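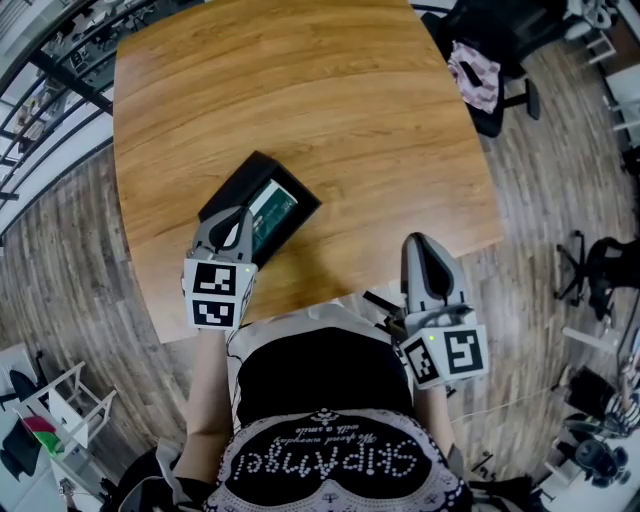 Ellevwood Reservoir: progress report to the Sutherland Fund

Dear all at the Fund,

It hardly seems a moment since I last wrote, when we were still arguing with a padlock on the valve house door, so it is a real pleasure to have proper news for you this time. The short version is that the footpath is nearly there, the overflow channel is clear, and the old embankment is in better health than any of us dared hope back in January.

The path first, as I know it is close to your hearts. We have now laid 315 metres of new surface along the north shore, from the car park as far as the second stile. The stone came up from Starik in good order — a little redder than the sample, but it is already weathering down nicely — and walkers have been very patient with the diversion through the larches.
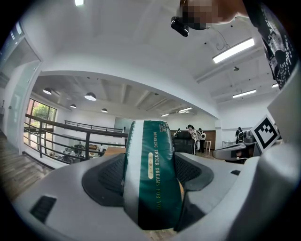 The stretch beyond the stile is wetter than the survey led us to expect, and we have had to add three extra drains under it. Zastus have agreed to do this within the price they quoted us, for which I am very grateful, though it has pushed their finishing date back by a fortnight.

On the embankment, the engineer walked the whole length with me one blustery morning and we looked at every marker post together. She found no fresh movement. There is some rabbit damage at the western end, which we shall fill and turf, and a few young sycamores that need to come out before their roots get any further into the stonework. The spillway steps want repointing too, but she was happy for that to wait until the water is lower.

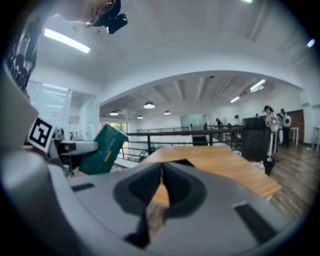
2 min read

The open afternoon was a joy. We had 172 people through the gate, a good many of them from families who farmed the valley before it was flooded, and several brought papers and stories with them that we should dearly like to keep. I have started a list, and would love to talk to you about whether a small part of next year's grant might go towards copying them properly.

As for money, we have about 30 per cent of the path budget left to spend, and all of it is spoken for: the drains, the handrail by the outlet and the two benches. The bird hide has been moved to the next stage, as we agreed on the telephone.

You would be very welcome to come and see it all for yourselves once the handrail is in. Bring boots — the far end is still rather muddy — and I will put the kettle on.

With warmest thanks,

Tiago Figueiredo
Project Manager, Ellevwood Reservoir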